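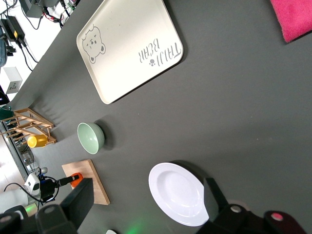
Kitchen clear-out at the Carrasco house, part one of I don't know how many. The house went up in 1907 and the kitchen has been eating dishes ever since. We rent it out by the week now and every guest leaves something behind or brings something back from the market, so before the fall bookings I go through all of it and decide what stays. The bear tray stays. Big cream thing, TAIJI BEAR on it with a little gray paw print next to the words, and a bear face up by the other corner. Kids fight over who gets breakfast on it. The mint green bowl stays too, best cereal bowl in the house.

Only one picture up so far, the rest of the page is notes for now. Will add more when I get a minute, probably September.

The tray
Rounded corners, easy to wipe, fits across the arms of the porch chair. Don't put it in the dishwasher, it doesnt fit and you will bend the top rack trying.

The rack
Light wood, slats and dowels. Oil it twice a season or it goes gray. Mugs hang at one end, cups go wherever. Yellow cup and dark green mug are the two everybody reaches for. No matching set, never was one, gave up on that.

Plates
White, round, wide rim. Good for pasta, bad for soup. If you break one just leave a note on the fridge, the shop on Bonero Street usually has something close enough.

Cutting board
Light wood as well. Bread and fruit on this one please. Onions and garlic go on the old board behind the toaster, it smells already so no harm done.

Cloths
Pink fuzzy one is for drying and for the table. Wash it by itself the first time, I mean it. We had a load of pink pillowcases all last summer.

What went
A box of lids with no pots. The Brarkico blender, dead since spring. Jam jars, so many jam jars. Kept 2 for the paintbrushes. Fondue forks went to my sister's along with the fondue pot, she says she will use them, we'll see.

What we still need
A decent colander. Another big bowl for salad. A bread knife that cuts bread. If you are coming from the Faralano side and pass the flea market, it opens early and the good stuff is gone by 9 in the morning. Bring cash.

Where things live now
Bowls left of the sink, plates above them, trays standing up in the gap by the oven. Mugs on the rack untill they are dry and then on the hooks. Spices got moved to the drawer under the kettle, labels facing up.

Total for the shelves and new hooks came to a little over 300, mostly the shelves. Paint is next. Same white as before, the can is in the shed if anybody wants to get started before I'm back up there.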